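Kistudthorpe Parts Recovery Bench
Progress report to the Bailly Fund
Second reporting period, from March
12 June 2022

1. Status

The bench is set up and in use. Sorting of the Drillodden stock is under way, the storage layout has been revised once, and the written procedure is in its second draft. Spending is within the approved budget. One deliverable, the printed parts catalog, is behind schedule and is covered in section 5.

2. Stock received and sorted

The Drillodden stock arrived in mixed cartons with no packing list. It consists of small electronic parts removed from scrapped household and office equipment, mainly small motors with their leads still attached, populated circuit boards, and loose connectors. At the close of the period 397 parts had been sorted and entered in the register. Of these, 92 were set aside as not worth testing, in most cases for a cracked board or a lead cut too short to strip.

The remaining cartons have been opened and checked for batteries. Any batteries found were removed and sent out with the regular hazardous waste pickup. No further cartons are expected from Drillodden.

3. Bench layout

The first layout used one long row of shallow trays along the back of the bench. It did not work well. Leads hung over the low sides and caught on neighboring parts, and the person sorting had to reach across the work area to get to the far end of the row.

The current layout uses four deep plastic bins, two on each side of the work area, with a stainless-steel tray between them. Motors and boards are kept in separate bins. The tray is lined with a plain sheet of white paper and is the place where a part is put down for inspection. The sheet is replaced when it is marked or torn. Small screws and broken pieces of housing show up well against it, and several that would have been lost under the old layout have been kept with the right part.

The bins were bought from Ustari under the small equipment line. Their floors scuff with use and are fairly glossy, so glare from the overhead light can make it hard to read markings on a board while it is still in the bin. The procedure now says to move the board to the tray before reading its markings. A diffuser for the light was considered and dropped on cost.

4. Procedure

The second draft covers intake, sorting, inspection and storage. The main changes from the first draft are as follows.

Motors are stored with their leads and connectors in place. The first draft called for leads to be cut to a standard length, which made the motors harder to reuse in equipment that takes the original connector.

Boards are laid flat, component side up, and are not stacked. Tall capacitors were being bent when a second board was placed on top.

Only one part is on the tray at a time. The tray is cleared before the next part is taken from a bin, and it is left empty at the end of each session.

Register entries are made at the tray, before the part goes to storage – the earlier practice of writing up a full bin at once led to 14 entries that could not be matched to a part. Those entries have been struck out and the parts registered again under new numbers.

5. Delays

The parts catalog was due at the end of this period. The text for motors is finished. The text for boards is held up by identification: many of the boards carry no maker's name, and the register currently lists them by color, outline and main components only. We propose to issue the catalog with boards described in that way and to add identifications in a later edition. The Fund's agreement to this change is requested.

6. Spending

Purchases in the period were limited to bins, trays, paper, storage bags and labels. Nearly all of the small equipment line has now been used. No further bench equipment is planned. The unspent part of the printing line will be needed in full once the catalog is released, and we ask that it be carried forward.

7. Work planned for the next period

Finish sorting the remaining cartons. Test the motors held in storage and add the results to the register. Issue the final version of the procedure. Send the catalog to print, subject to the Fund's answer on section 5.

Attachment: current bench layout
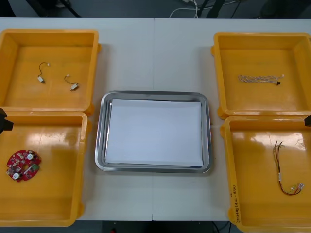 Figure 1. Inspection tray between the parts bins, with motors upper left and a circuit board lower left.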